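Chapter 4
Keeping Stock: How Goods Are Stored, Counted and Moved

In this chapter you will learn:
why businesses hold stock
the main types of stock
what it costs to keep goods on a shelf
how stock records are kept, and why they go wrong

Key terms: stock, raw materials, work in progress, finished goods, holding cost, lead time, reorder level, stocktake, shrinkage

4.1 Why hold stock at all?

Pikier is a small firm that makes garden lighting. It buys cable, lamps and fittings from a supplier called Ditel, puts the lights together in its own workshop and sells them to hardware stores. Orders come in unevenly. Most stores buy heavily in spring and hardly at all in the cooler months, yet the workshop employs the same people all year.

If Pikier made lights only when an order came in, its customers would wait while parts were ordered, delivered and assembled. Some would buy elsewhere. By holding stock, the firm can fill an order on the day it arrives and keep its staff busy in the quiet season.

Stock also protects a business against late deliveries. The time between placing an order and receiving the goods is called the lead time. Ditel's usual lead time is 2 weeks, but it can be longer when a shipment is held up at the port. A firm with no spare cable would have to stop work until the truck turned up.

4.2 Types of stock

Accountants divide stock into three groups. Raw materials are the goods a business has bought but not yet used. Work in progress is anything partly made. Finished goods are ready for sale. A retailer normally has only the last of these, because it sells items in the same form in which it bought them.

The same item can belong to different groups in different businesses. A roll of cable is a finished good to Ditel and a raw material to Pikier. What matters is the use the owner intends to make of it.

4.3 The cost of a full shelf

Goods in storage tie up money that could be used elsewhere. They also take up space, which must be rented, lit, insured and kept secure. Some goods spoil or go out of fashion. Together these expenses are known as the holding cost.

Layout affects the holding cost as well. Goods that sell quickly should be kept near the packing bench, at a height between the knee and the shoulder. Heavy items belong low down. Slow-moving lines can go on the top shelves or at the back of the storeroom – they will be handled only a few times a year. Adjustable shelving costs more to buy than fixed shelving, but it can be altered when the range of goods changes.

4.4 Records and the stocktake

Most firms keep a running record on a computer. Each delivery is added and each sale is taken away. In April, the system at Pikier showed 1713 lamps on hand. When staff did a stocktake, they found 1251. The gap of 462 had several causes: breakages that were never written down, a delivery entered twice, and lamps used in display models.

The loss of stock through damage, theft or error is called shrinkage. It cannot be removed altogether, but regular checking keeps it small. Many firms now check one section of the storeroom at a time and leave the full stocktake until the end of the financial year.

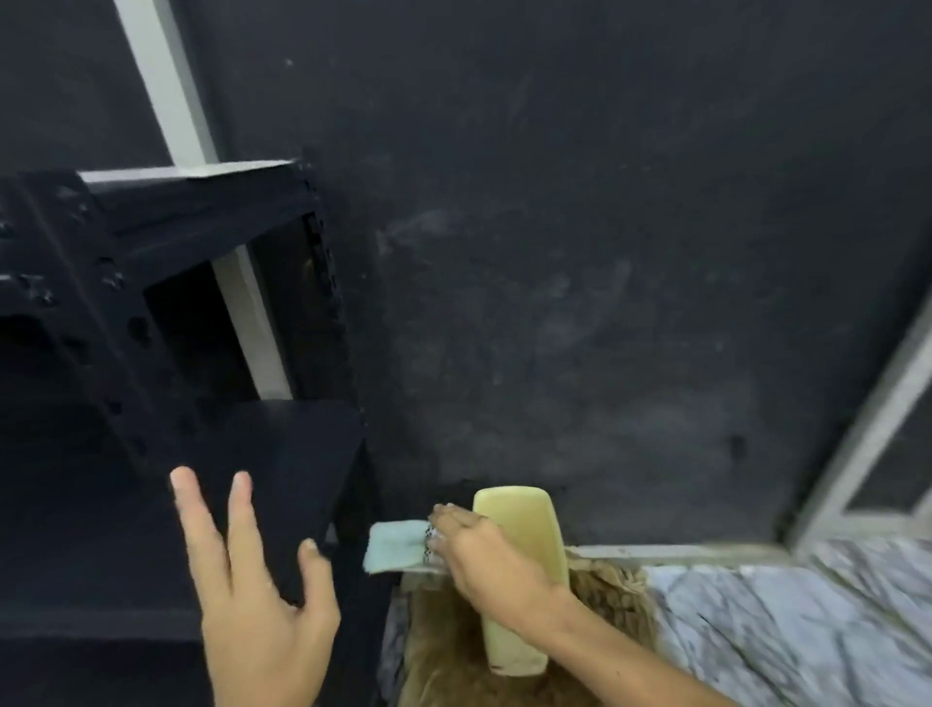

A record is useful only if people trust it. Once staff have been sent to an empty shelf a few times, they begin to keep their own lists, and the business ends up with two sets of figures. Section 4.5 looks at how a reorder level is set, using Pikier's lamp records as a worked case.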